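Skip to posts
We use cookies to keep you signed in and to remember what you've read. Accept | Manage

Tsz-kin Tseng
Thread

Right, I promised a few of you I'd write up the Sovton two-arm kit once I'd lived with it properly, and it's a wet Wednesday with nothing else on, so get yourself a cuppa and settle in. This will be a long one, sorry, I've never been any good at short.

Quick background for anyone new. The Sovton is a pair of small arms with a two-finger gripper on each, sold as a bench kit for schools, labs and people like me who really ought to have a cheaper hobby. You get the arms, the pads, the cameras for the wrists and a licence for their software, which is called Wan.

Setup took me 2 evenings. The first was mostly cable. The manual is kind and patient and clearly written by somebody who likes their readers, but the cabling page has the left and right arms the wrong way round, and I followed it faithfully until well past my bedtime. They've told me it's fixed in the new printing.
12 replies · 41 likes

Second evening was a joy! You pair the arms, jog them about a bit, and Wan walks you through the calibration with a little chime at every step. My neighbour's girl came over to watch and asked if it could make toast. It cannot make toast.

Now, the grippers, because that's what most of you have been asking me about. The fingers are long and angular and the inside faces carry a finely gridded pad. I was worried they'd be too slick for small metal things. Keys especially, because a key on a bit of cord swings about and never presents itself the same way twice, and I wanted a job that would annoy it. 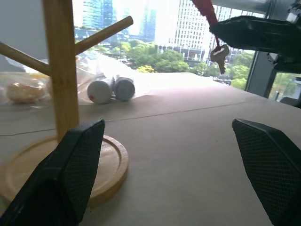 Key on its red cord over by the window, with the peg rack on the left. View from the other arm's wrist.

The job is one I made up myself. Pick up the cord, bring the key across, and hang it on one of the rack's round wooden pegs. I tried it on the kit's stock settings first and got 5 good hangs out of 30, which I thought was rotten until I had a go at driving it by hand and did worse.

Then I dropped the speed in Wan, gave it a pause before the hang so the key could settle, and had another 30 goes. Much happier. I won't put a number on that lot, as I nudged the rack partway through and was too lazy to start over.
8 replies · 63 likes

A word on light. I like working beside a big window, with the trees and the towers for company, and the wrist cameras don't love it nearly as much as I do. The far end of the table washes out to almost white on a bright day. Wan has an exposure lock hidden under Advanced, and I wish they'd put it on the front page, because it's the first thing I'd tell anybody to look for.

Pads next. The tips take the wear before anything else does, and mine's gone a bit brown at the edge of one of them. A spare set comes in the box and they swap over with a small hex key. I'd order another set with the kit if you're planning to work it hard, as the post from Bonero (they're the distributor) took 6 days to reach me. Lovely people on the phone, though.

Somebody asked how it stacks up against the Ostach. I had a loan of one in March and I was fond of it. Quieter arms, nicer carry case, and the fingers are shorter, so it felt tidier in tight spots. But the software made me cross every single day, and I never once got cross at Wan. For a beginner I'd go Sovton. If you write your own code and never open the vendor's program, I'd have a serious look at the Ostach.
19 replies · 77 likes

Grumbles, to be fair to everybody: the fan on the control box has a whine to it, the clamp wants a thicker table than most of us own, and the emergency stop is a cheerful colour but sits on a lead that's too short for my bench. I bought an extension and felt hard done by.

Would I buy it again? Yes, I would. I've had over 30 hours on it now and I still look forward to switching it on after tea. Next I'm going to try two keys on the one cord, which a fellow at the club reckons is cruel. If you want my Wan settings for the hanging job, sing out and I'll post the file.

Share · Print · E-mail this thread
Show 14 more replies
Get the weekly digest in your inbox. Sign up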